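Portes ouvertes Verstraete, vos retours ?

mistral_b
Posté dim. 11 juin
Qui y était hier ? J'ai fait la route exprès, presque 500 bornes aller-retour. Bilan mitigé. Hall principal = vidéos + goodies. Par contre la salle du fond, top, on voyait vraiment bosser les gens.

pignon11
Pareil, resté une heure au fond. Démo des pinces tenues à la main, une dans chaque main, pas de bras derrière. Le sujet du jour c'était la pochette en tissu sur son plateau vert. J'ai pris ça en passant :
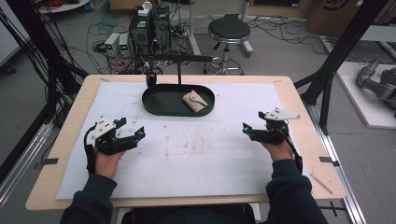

Poste à deux pinces, salle du fond

Les voyants bleus au bout des doigts, quelqu'un sait à quoi ça sert ? Pas osé demander, y avait la queue.

Kro_auto
Mouais. Moi je venais voir des robots autonomes, pas des gens avec des pinces. Chez Brindbridge en avril au moins les bras tournaient tout seuls.

mistral_b
@Kro_auto tournaient tout seuls sur des cubes en mousse... le tissu c'est une autre histoire

Kro_auto
Peut être mais le programme disait "automatisation". Pas pareil.

lnaidoo
Bonjour, Lerato Naidoo, j'étais à l'accueil de la salle. Pour les voyants je demande à l'atelier lundi. Le créneau bras seul était à 11 h, mal affiché, désolée.

Kro_auto
ah. ok, arrivé à 14 h moi. Mea culpa à moitié

pignon11
Merci ! Et les pinces, ça se prend en main vite ? De loin ça a l'air encombrant avec les cables le long du poignet

lnaidoo
Au début on est gauche, après ça va. Le plus dur c'est le tissu plié, on attrape deux épaisseurs.

mistral_b
Quelqu'un a récupéré la doc papier ? plus rien au stand quand je suis repasé

pignon11
J'en ai deux, MP.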